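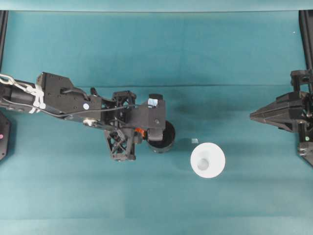 Week 3 -- Colour and pigment: why we ended up with so many blues and greens

Notes only, fill in from the reading. Slides go up after the seminar.

Recap from week 2: dye vs pigment. Dye dissolves and bonds with the fibre. Pigment stays as particles and needs a binder to hold it on. Several of you mixed these up in the short test so please go back over it. Indigo is the awkward one, we'll come to that.

1. Blues before the factory

Woad in northern Europe. Leaves crushed, balled, dried, then fermented. Smelly work, often kept well outside town. Same colouring matter as indigo but much less of it per leaf.
Azurite -- copper mineral, ground up. Grind too fine and it goes pale. Coarse gives the strong blue but is a pig to brush out.
Ultramarine from lapis. Expensive, contracts for altarpieces sometimes set out the quality to be used. Look for this in the handout from last week.

Why indigo is awkward: it won't dissolve in water as it is. Has to be reduced in the vat (no oxygen), goes yellow-green, cloth comes out that colour and then turns blue in the air. So it's a dye in use but a pigment if you grind it and put it in oil. Both answers can be right, say which you mean.

2. Greens

Harder than blues for a long time. Most green cloth was dyed twice -- blue, then yellow over the top, or the other way about. The yellow (weld usually) tends to fade first. Which is why the leaves in old tapestries look blue. Good exam point, people forget it.

Verdigris: copper plates + vinegar fumes. Lovely at first, can go brown in oil.
Arsenic greens, late 18th c onwards. Wallpaper, paper flowers, sweets wrappers. We do these properly in week 5 with the health material so don't write your essay on them yet.
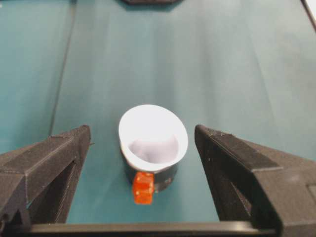
3. Naming

Teal as a colour word is 20th century, from the duck. Turquoise is much older. Before that you get sea green, bice, verditer and so on and nobody agrees where one stops. Be carefull with trade names in dyers' books, the same name can cover quite different recipes from one shop to the next. "Blue bice" in one source may be the mineral and in another the artificial stuff.

For the case study use the Masthorpe pattern book (copies in the tray). 155 swatches, almost 400 entries in the ledger, so plenty have no cloth left to go with them. Work out what you can from the recipe alone. The Løken ledger is on the reading list for comparison, translation is patchy in the middle, skip the bits on wool prices.

Things to look for:
-- is it one bath or two?
-- which mordant (alum mostly, iron where they want it darker or duller)
-- does the name tell you anything or is it just selling

4. Looking at colour

Light matters. Compare swatches by the window if you can, then under the room lights, and write down which. Two samples can match under one and not the other, the word is metamerism, you need to be able to spell it. Surrounding colour matters too: put a grey card behind the swatch. A big area of a colour will look stronger than a small chip of it, any decorator will tell you this.

Don't trust the scans in the online copy for hue. Fine for reading the handwritting.

For next time

Read the Nondier chapter, first half only. Bring 2 swatch descriptions, a short paragraph each, with the light noted. The Pleltness visit is in September now, leave at 9 am from the main door, flat shoes, no pens near the cloth (pencil is fine). Essay titles with the week 4 notes.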